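Oil finish on a dining table: water rings after one winter

grainline_ofu
Oct 14, 2022
Table top is solid wood, 2 coats of hardwax oil (Tukia, satin), applied in April per the label. It gets heavy use at meals and dishes are left on it to drain. I now have pale rings that do not go away after drying. Before I strip it I would like opinions on whether to recoat with the same product or switch to a film finish. I have read the data sheet. It gives a cure time but says nothing about standing water.

privet643
Which grit did you stop at? If you went past 180 the oil had very little to hold on to and two coats is thin protection.

grainline_ofu
Stopped at 220. Vacuumed, wiped with a damp cloth, let it dry overnight, then oiled.

M. Juhász
220 is within the normal range for a table. I would not blame the sanding. Pale rings mean moisture is trapped in or just under the finish. Dark rings mean it has reached the wood and reacted with tannin or iron. Yours are pale, so stripping is more work than you need. Abrade lightly with a gray pad, wipe, apply one thin maintenance coat, and buff off everything that has not soaked in after fifteen minutes.

privet643
Disagree on the maintenance coat. If moisture is still in there, you are sealing it in. Leave the top bare of any cloth or mats for two weeks with the heating on, then decide.

M. Juhász
Hardwax oil is not a vapor barrier at that thickness. Two weeks does no harm, but I don't expect it to change anything.

siqueira_bench
Film finish. I put a two-part waterborne polyurethane on my kitchen table and have not thought about rings again. Ours takes the same abuse, with a dish rack on it most evenings and whatever the kids leave.
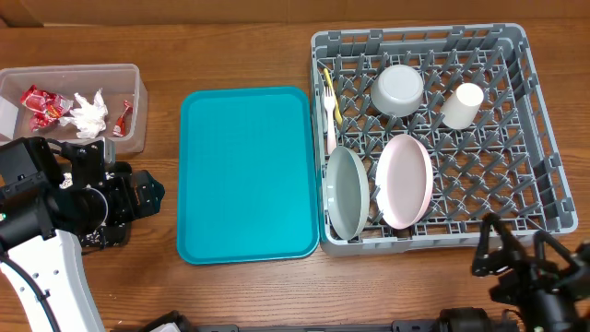 The trade-off is repair. A scratch through poly means sanding the whole top, because a patched area shows at the edge. With oil you can work on one spot. You also have to get all of the wax off first or the poly will fisheye. Mineral spirits and several changes of rag, then sand to clean wood.

grainline_ofu
Does sanding alone remove the wax?

siqueira_bench
No. It moves it around and loads the paper. Solvent first.

ovum_971
Nobody has asked about the underside. If only the top face was finished, the board takes up moisture unevenly and you will be chasing cupping next, whichever product you pick.

grainline_ofu
Underside has one coat.

ovum_971
Acceptable. I would give it the second when you do the top.

privet643
On poly: most of the failures I see are from people recoating too late without scuffing. If you miss the recoat window on the can, abrade between coats. Adhesion is mechanical after that point.

Orsolya Fülöp
I refinish tables for a living and would stay with oil here. Test first. Put a few drops of water on a clean area away from the rings and wait ten minutes. If it beads, the finish is intact and the rings are surface damage. If it darkens the wood, the coat is worn through and you need two more coats, not one. Lay used rags flat outdoors to dry before disposal. Oil-soaked rags in a pile can self-heat and ignite.

grainline_ofu
Drops darkened the wood near the middle and beaded at both ends. So it is wear, at least in part.

M. Juhász
Then I revise my answer to two coats in the middle and one at the ends, with a full day between.

siqueira_bench
Still poly.

privet643
Wait the two weeks before either one.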